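Home | Rooms | Blocks and Sheets | Gallery | Visit

Gallery: The Grid Table at Storach

Storach is a block layout game played on a printed sheet. We keep the sets in the back room at Drustolholm, along with the paper, the rules and a table for trying things out. This page is about the table and the sheets. The older pages on carving and finishing are still under Blocks and Sheets.

The game started with Damián Valdovinos, who wanted something you could play with a bag of offcuts and a printer. Each player places one block at a time on the grid. A block has to sit fully inside its square and can't share a side with the last one placed. Abla Nasrallah wrote the first set of rules, and Majdi Semaan cut them down to one page in June. We still use the short version.

The first sheets had heavy black lines. They were easy to see from across the room but tiring to play on for an hour, and every small shift of a block stood out. Rami Tannous redrew them with thinner lines in gray. The file is number 293 in the folder, and that is the one to print. Please don't use 106, which has the squares in the wrong size for the current blocks.
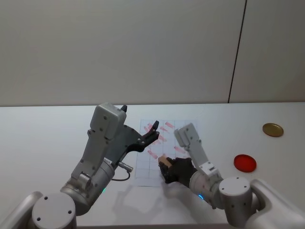
Printing works best on ordinary plain paper. We tried card stock for a while and it curled in the damp, so we went back. A fresh sheet goes down at the start of each session, and players can write their initials in a corner if they want to keep it. The table was the other thing we changed. The old one had a strong wood grain that showed at the edges of the paper and made pale blocks hard to pick out. On the white top, a small beige block like this one is easy to find, and the light grid stays readable without getting in the way. The plain off-white wall behind helps too. We used to have a notice board in the room and people kept looking up at it.

The blocks have no paint or varnish. Ifeanyi Shehu sands the faces and breaks the corners slightly so they don't catch on the paper. If you are making your own, cut a few extra and throw out any that rock when you set them down. A block that rocks will creep over a line sooner or later, and then there's an argument about whose square it is.

Used sheets that nobody has claimed go in the flat drawer under the printer. Some have pencil notes from people working out openings. Abla has been sorting these by opening move and plans to put the better ones on a separate page. If you have a used sheet at home with notes on it, she would like a copy.

Sets can be borrowed from the shelf by the door. Sign the book, and count the blocks before you put the set back.

Page updated 15th August

Contact: Storach, Drustolholm | © Storach | Back to top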